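Notebook, 25/01/2022

Writing this up the same evening while it's fresh, because last time I left it a week and half of it had gone. This was the demo day for the fruit bowl work: visitors from Kosach in the morning, Virág after lunch, and a few people from the Bridov side drifting in and out whenever they liked. 11 signed in altogether, which is a lot of people for a bedroom!

We did it in the flat on purpose. The bench back at Clalley is lovely and flat and evenly lit and it makes everything look easier than it is. I wanted them to see the handhelds being used in a home, with the bed behind and the window doing its worst. A couple of them looked a bit surprised when I led them past the kitchen and said "right, we're in here", but they settled once there was something to do.

Ran through the safety bit first (short, it's fruit), then the grip, then one slow go by me with everyone watching. Told them the three things I always tell new people: close until it stops moving and then leave it, don't chase the fruit round the bowl, and say out loud when you're going to let go so that whoever's on notes can keep up. After that I handed over and stood back. 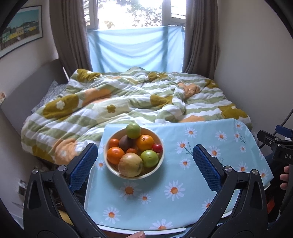
The question I got most, from both lots, was why we don't just put the robot there and press go. Fair enough. I said the arm is the easy bit to buy and the hard bit is getting enough decent examples of a person doing the job, and the handhelds let us get those in any room without lugging an arm up the stairs. One of the Kosach people wanted to know how many goes it takes. I said our target for this task is 900 and that we had 209 good ones before today, and she wrote both numbers down and underlined them, so I expect we'll hear about that again.

Visitor attempts: 98 logged. I haven't gone through them properly. I'd guess the keepers will be mostly from the afternoon, as the Virág group were slower and talked less. The morning lot got competitive (my fault, I mentioned my own best time) and started snatching. Snatching looks great in the room and is rubbish to learn from. Note to self: don't mention times. Hide the stopwatch.

Other things people asked, so I've got better answers next time:

Does it matter which fruit? Yes, and I waffled. What I should have said is that a mix of sizes and skins is the point, and that if we only did oranges we'd end up with something that can only do oranges.

Can you do it left-handed? Yes, and I'd like more of it please. Two people swapped over and found it awkward for a few goes and then fine.

Does it bruise things? Sometimes. I showed them the pads and let them squeeze their own thumbs, gently, and that went down better than anything I'd planned. Keep that in. Soft things are where it gets interesting, and I saved those for the second half of each session so people had their hand in by then.
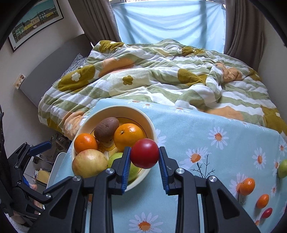 I'd been worried about the cloth. We argued about it back at Clalley, whether the daisies would be too busy, and I'm glad I dug my heels in. Real tables have silly cloths on them. If the thing can't cope with a few flowers then I'd sooner find out now than in September when Bridov want it in a proper house with proper people in it. The duvet is even worse, pattern-wise, and I'm leaving that as well.

Light is the bit I'm less happy about. It's a bright window and the fabric across it only takes the edge off. I moved the table twice before they came and wasn't sure I'd improved anything. Somebody from Virág suggested doing a batch at dusk with the lamps on, and somebody else said just do every hour of the day and be done with it. Both sensible. Will try dusk first as it's less work.

Things that went wrong: I ran out of notes sheets before the end and finished on the back of the sign-in form. One handheld needed its calibration redoing between groups and I'd left the printed target at Clalley, so that was twenty minutes of me making tea and chatting while somebody fetched it. And the talk was too long. I could see them looking past me at the bowl, so next time they get their hands on it inside five minutes and I'll talk while they're at it.

Still, I enjoyed it far more than I thought I would. The Kosach lot have asked for a return visit with the arm running. I said yes before checking whether we can, so that's the first thing to sort out tomorrow.

To do: go through the 98 and mark keepers, type up the back of the sign-in form, put a spare calibration target in the kit bag, more notes sheets, buy fruit.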